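Equipment Plan and Budget for the Household Cleaning Task Project
Student project report, Durndale track, fall term

1. Purpose

Our group was asked to plan what the lab has to buy before the household cleaning tasks can run through the spring. The robot belongs to the department and does not come out of our money. Everything around it does: hands, cleaning tools, cables, labels, spare covers and furniture for the practice room. We had to list the items, get prices and say what should be bought first.

2. What we had at the start

The practice room already had a table and upholstered furniture from the old student lounge. We kept both. The course gave us one set of hands on loan and a box of cleaning tools left by an earlier group. The loan ends in September, so hands were the first line on our list.

3. Suppliers

We asked three suppliers for prices. Grumia sells complete hands with cable and mounting ring. Śliwiński sells parts only and expects the buyer to assemble them. Sukby does not sell robot parts at all, but it carries dusters, refill heads, cloths and storage bins, and it delivers on Friday if the order is in before noon.

Grumia's price for a hand was too high for us to buy two. Śliwiński was cheaper, but we would need a shop technician for the assembly, and the shop charges our budget for that time. Once the hours were added the difference was small. We chose to repair the loaned hands with Śliwiński parts, if the department agrees to extend the loan, and to put off a new hand until next year.

4. Consumables

This part was harder to plan than we expected. Duster heads get dirty and flatten, and a flat head does not reach the weave of the fabric in the same way. We decided on a fresh head every 6 sessions. With 29 sessions planned for the spring, and a few heads held back as spares, the order came to one large refill pack from Sukby.

Handles are a separate question. A thin handle can turn in the grip when the duster is pressed sideways against furniture.

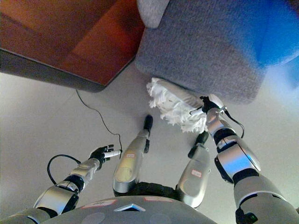
We therefore put rubber sleeves on the list, one per handle, and left out the telescoping handles that the earlier group had asked for. They cost more and have a joint that can slip.

Cable clips and sleeves for the arms are also in this section. They are cheap, but they were missing from our first draft and had to be added later.

5. Budget

The total for the first order is 494 dollars. It covers the Śliwiński repair parts, the refill pack, handle sleeves, cable clips, printed labels and two storage bins. Technician time is not included – the shop bills that at the end of the term. Delivery from Sukby is free at this order size.

6. Open points

The loan extension has not been confirmed. If it is refused, the repair parts should be taken off the order and the Grumia quote reopened. We also have no price yet for washable furniture covers, which will be needed before any task with a damp cloth.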